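From: Csenge Pintér
To: stendar-facilities
Date: 15th May
Subject: Re: [stendar-facilities] Floor care and storage in the Carnwood Room

Dear colleagues,

Thank you to those who replied to the first notice. The Facilities Office has reviewed the points raised by Vilgot Backlund and can now confirm the arrangements for the Carnwood Room. His message is quoted in part.

> On behalf of the users of the Carnwood Room, Vilgot Backlund wrote:
>
> We have read the draft rules and have no objection to most of them.
> Three matters remain unclear to us. First, the draft says that all
> items must be off the floor overnight, but the Sedico shelving is
> already full and the two lower shelves are kept for the cleaning
> supplies. Second, the draft does not say who is to approve a change
> in the position of the heavy tables. Third, several of us were under
> the impression that felt pads had been ordered in December. If they
> arrived, we would like to know where they are kept.
>
> We would also ask that the floor treatment not be scheduled during
> the review period, when the room is in use until late in the evening.

On the first matter, the wording of the draft was stricter than intended. Items with their own feet, stands or casters may remain on the floor overnight, provided that they stand inside the marked areas and leave the path between the two doors clear. Boxes, bags, loose cables and spare parts should be shelved. One further Sedico unit has been approved and will be placed against the north wall, next to the sink. It is 26 inches deep and will not fit beside the existing shelving, so please do not move it there after delivery. The cleaning supplies will go to the hall closet, and the lower shelves will then be open to all users of the room.

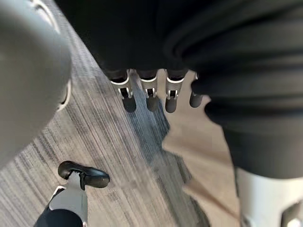
On the second matter, requests to move the heavy tables should be sent to this office in writing at least 2 working days ahead. A short note with a sketch is enough. Tables are to be lifted, never dragged, and anyone who finds a new scratch or dent is asked to report it the same day with its location. Reports of this kind are used only to plan repairs and are not recorded against any person or group.

The felt pads were received. They were delivered to the wrong floor and have been in the mail room since then, in a carton addressed to Dela Peña. The carton has been brought up and is on the counter in the Carnwood Room. Please fit the pads to chairs and stools first. Pads should not be fitted to anything that needs to stand firmly in one place during work, and rubber feet may be requested for such items.

With regard to the treatment itself, Dela Peña has agreed to a later start. The work will take place after the review period ends, and the room will be closed for 14 hours from the first coat. The approved cost is almost 2,000 dollars, which will be charged to the building account and not to the individual groups. Notice of the closing will be sent to this list and posted on both doors.

Until then, routine care is unchanged. Dry mop at the end of the day, use a damp cloth for spills, and do not use the blue concentrate from the hall closet, which leaves a film and will interfere with the new coat. Tape used to mark positions on the floor should be the low-tack kind only. Existing tape of other kinds should be removed before the closing. If residue is left behind, please leave it for the contractor.

Corrections to the shelf assignments may be sent to me directly. Questions about the position of the new unit should go to the list, as they affect everyone who uses the room.

Sincerely,

Csenge Pintér
Facilities Office
Stendar

_______________________________________________
stendar-facilities mailing list
To change your delivery settings, contact the list owner.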